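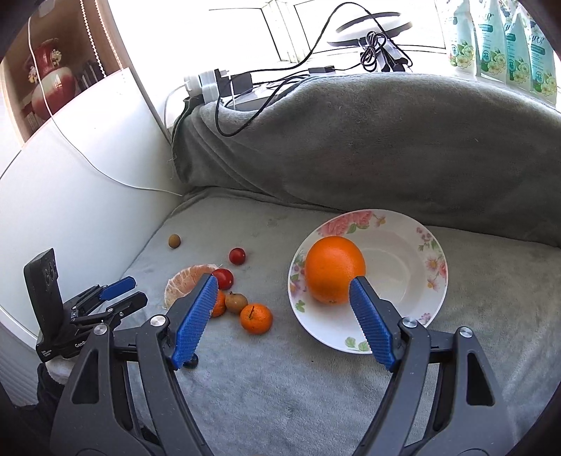 Fruit prices at the Fleltness wholesale market rose again in November, and grocers in the city say they expect oranges and grapefruit to stay expensive until the main winter crop comes in.

A standard carton of navel oranges sold for $40 at the market on Monday, according to the price sheet posted by the market office. Grapefruit and pomelos were also up. Lemons were the one citrus fruit that held steady.

The rise comes after a poor start to the season for growers in the Cluvska valley, which supplies most of the early fruit sold in Fleltness. A dry summer left the fruit small, and two nights of strong wind in the fall knocked a good deal of it off the trees before it could be picked. Growers who had planned to begin shipping at the usual time held off for 3 weeks to let what was left put on size.

"You can pick it early and people will be disappointed, or you can wait and people will complain there isn't any," said Rakiya Oyelaran, who buys produce for Odukoya, a family grocery with three stores on the east side. "We waited. I'd do it the same way again, but November was thin."

Oyelaran said the stores normally put citrus out front by the registers before the holidays. This year the front table had apples and pears on it until last week. Odukoya has kept its price for loose oranges where it was and raised the price of bagged fruit, which costs more to bring in.

The market office said 283 pallets of citrus moved through the main hall during the month. It did not give a figure for the same month last year, but sellers in the hall said the drop was easy to see. One stall that deals only in oranges and mandarins closed on weekdays and opened for the Saturday trade alone.

Trucking has added to the cost. Skirolix, the carrier that runs most of the refrigerated loads between the valley and the city, put a fuel surcharge on its invoices in the fall and has not taken it off. The company said in a notice to customers that it would look at the charge again in January. Smaller buyers, who share space on a truck, pay the surcharge by the carton and feel it more than the big chains do.

Some shops have filled the gap with imported fruit. It arrives by sea and is in good shape, sellers said, but shoppers who are used to the valley oranges notice the difference in the peel, which is thicker and waxed. Oyelaran said her stores brought in one load of imported navels and sold through it slowly.

Pomelos have been a surprise. The fruit used to be a specialty item in Fleltness, stocked in a few stores for the Lunar New Year and not much otherwise. This season several grocers ordered it early to have something large and fresh to sell, and it has done well even at the higher price. 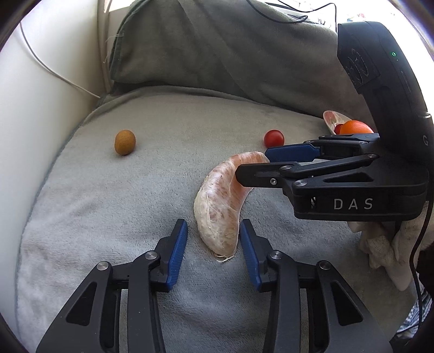
A pomelo has a thick rind and a good deal of pith, and the skin around each segment is tougher than on an orange, so most people take it off before eating. At the Odukoya store on Canal Street, staff have been handing out peeled pieces on weekend afternoons. Oyelaran said many customers had walked past the fruit for years without buying one.

"They think it's a giant grapefruit and they think it's going to be bitter," she said. "Then they try it. The next question is always how you get the peel off."

Her advice is to cut the top off, score the rind down the sides with a knife and pull it away in sections, then open the fruit with your thumbs. The membrane on each segment can be slit along the thin edge and folded back. Peeled segments keep for a couple of days in the refrigerator in a covered dish. A whole pomelo will last much longer than an orange, which is part of why stores like it.

Restaurants have also had to adjust. A bakery near the market that makes candied orange peel for the holidays said it had cut its order and would sell the peel in smaller boxes. Two juice counters inside the market have stopped posting a price for fresh orange juice and now write it on a board each morning. One of them has moved to a blend with apple juice, which is cheaper, and marked it that way on the menu.

School lunch orders have not been affected so far. The district buys its fruit on a contract signed in the spring, and the price is fixed through the end of the school year. A district spokeswoman said some schools had received smaller oranges than usual and had given students two in place of one.

The outlook for the rest of the winter is better. Growers in Cluvska said the later varieties, which hang on the tree longer, came through the wind with less damage. Rain in the past month has helped. The first full loads of late navels are expected at the market before the end of December, and mandarins should follow soon after.

The growers' association in the valley said it would be a mistake to expect a sudden fall in prices. Packing houses have been running short shifts and need time to bring workers back. Boxes are also in short supply, after one of the valley's two carton plants shut a line for repairs. The association said fruit would move as fast as it could be packed.

Sellers at the market said wholesale prices could come down 10 percent by late January if the weather holds. A hard freeze would change that. The valley had one two winters ago, and growers lost most of what was still on the trees. Several have put in wind machines since then, and some now leave irrigation running on cold nights to protect the lower branches.

For shoppers who want to buy now, Oyelaran suggested going by weight and leaving color out of it. An orange that feels heavy in the hand has more juice in it, she said, and a little green near the stem does no harm. Small fruit from the valley has been sweet this year, and the stores have been selling it loose at a lower price than the large grade.

Fruit left out in a bowl at room temperature should be eaten within a week or so. It will last longer in the refrigerator drawer, kept dry and out of sealed plastic. Any piece that has gone soft should be taken out before it spoils the ones next to it.

The Fleltness market is open to the public on Saturdays from 6 a.m. to noon. Most stalls in the main hall sell by the carton only, but a row of smaller sellers along the north wall will sell by the pound. Parking in the lower lot is free before 8 a.m. The market office updates its price sheet every Monday and posts a copy at the front gate.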